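About Ollska

Ollska is a small language and homework school in Zerkmont. We opened our door in August with 6 pupils and two borrowed blackboards. My name is Loukia Michailidis and I am the head teacher. I came to this country as an adult and I learned English at evening classes, so I know well how it feels to sit in the last row and understand only half.

Our lessons are in Greek and in English. Children come after their usual school day, adults come in the evening. The groups are kept small and every pupil reads aloud in each lesson, also the shy ones. 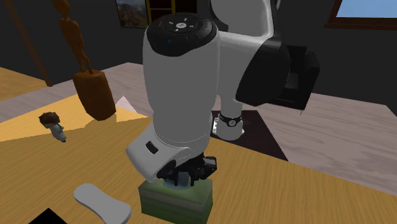
Our library

We have 400 books in the reading room, most of them given by the Antoniadis family. Pupils may take two books home for three weeks. Please write the name in the grey notebook near the door. Dictionaries stay in the room.

Fees and enrolment

The fee is $400 for one term, and a second child from the same family pays half. Adults who study at our Dreltell Street rooms pay the same price. To enrol, please come to the office with the completed form. We will be glad to show you the classrooms and to answer your questions.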